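Bamness wood care oil for tables, half a year of use

I bought the small can of Bamness in March, after Catriona Moffat from the floor above me told me I was ruining my table with kitchen spray. She was right. The top had a dull path where I eat every day, and near the window side the wood felt rough like cardboard. I am writing on 16th September, so this is not a first impression.

First, what you get. The can is metal with a screw cap, and inside the box is one cloth and a folded paper with instructions in very small letters. The oil is thin and yellow, and it smells a little of oranges and a little of paint. The smell stays for one evening if you open a window. My husband Sang-wook did not like it, and he ate his dinner on the sofa that day.

The instructions say to clean the table with soap and water, let it dry overnight, then put on the oil along the grain and wipe off the rest. They do not say how long to wait before wiping. I tried 3 minutes the first time and it was too short, the dry parts drank nothing. The second time I waited until I finished a cup of coffee, and that was much better. Please do not leave it for an hour. I did this with a side table and it became sticky, and I had to rub it with more oil to make the stickiness go away.

I should say something about the old table also. It is a secondhand Grasham, and the seller did not know which finish it had. If your table has a thick varnish, Bamness will only sit on top and make it greasy. A drop of water is a good test. When the drop stays round for a long time, the surface is sealed and you do not need oil. When it goes dark under the drop, the wood is thirsty. Mine went dark very fast.

Color is the question I had the most before buying. On my medium brown wood it became a little deeper, and the lines in the grain are easier to see. On a light cutting board from my sister-in-law Na-rae Han it became more yellow than I wanted. She was polite about it. I would try a hidden place first, for example the underside.

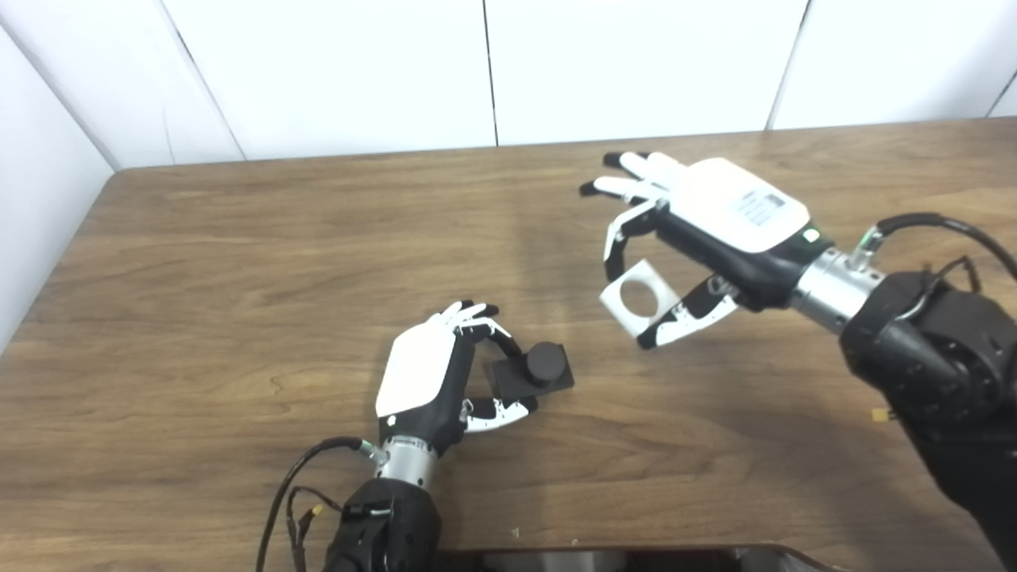
Wood grain on a brown tabletop, with white panels behind. 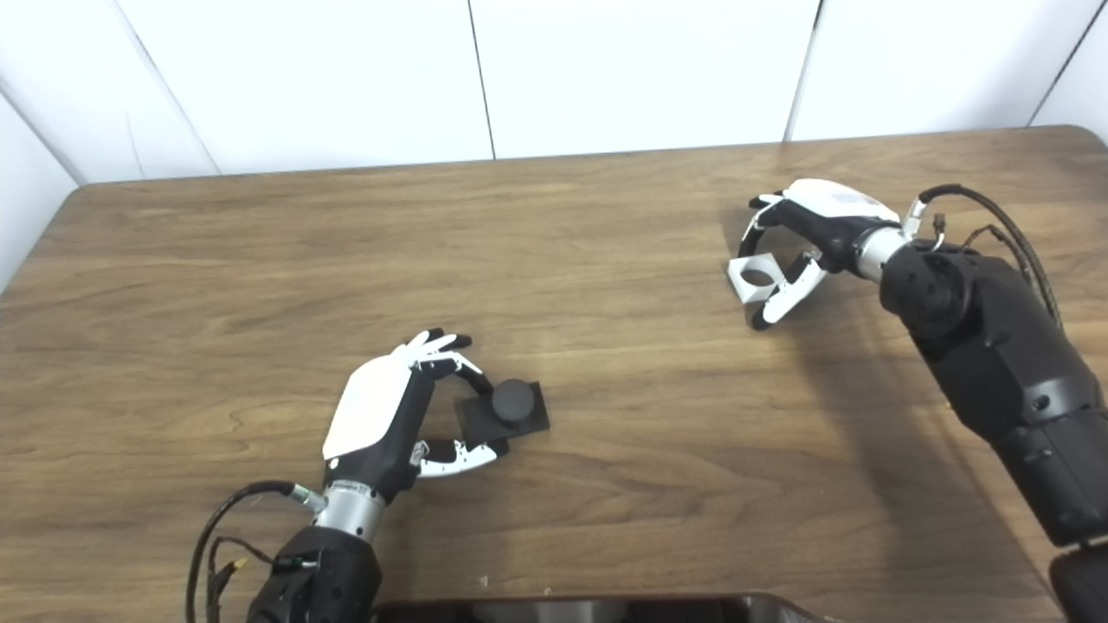 Can I put hot dishes on the table after oiling?

It is better to use a mat under anything hot. The oil helps against water and small stains, but a pot from the stove left a pale ring on my table even after two coats. I could make the ring weaker with more oil, but I still see it in the evening light.

For water it is good. I have glasses standing on the table all day in summer, and the rings wipe away if I notice them the same day. Coffee is also fine. Red wine I had to rub, and tomato sauce left an orange shadow for one week. Soy sauce I was afraid of, but it came off with a wet cloth.

Before this I used Baumgart wax, so I can compare. The wax gives more shine and the table feels smoother under the hand. But it is hard work to polish, and it gets cloudy where you put a warm plate. With the oil I need less force and the result is more matte, which I prefer. The wax lasts longer, I must admit this. I have oiled the table 4 times since March, and with the wax I would maybe do it two times in the same period. If you have weak wrists like me, the oil is still the easier choice.

Now the bad points. The cap is terrible. Oil runs down the side of the can every time, and after the second use it was glued shut and I needed pliers. I keep the can on an old saucer now. The cloth in the box loses small threads and they dry into the surface, so use your own cotton cloth, an old T-shirt is perfect. Also the used cloths must be laid flat outside to dry, or kept in water, they should not be thrown in the trash in a ball. Oily cloths can get warm and catch fire. This warning is printed on the back of the paper, where I almost did not look. I think it should be on the front of the can in red letters.

I wrote to the shop about the cap, and a man named Obadia Muli answered me the next day. He offered a new can, but with the same cap, so I said no thank you. Friendly service anyway.

One can is enough for my table for the whole year, I think. There is still a third left - maybe a bit less, it is hard to see inside. The price is higher than the supermarket oils, but I used one of those before and it never dried well.

I give 3 stars of 5 for the packaging and everything around it, and for the oil itself I would give 4. I will buy it again when this one is empty, and pour it into a jar.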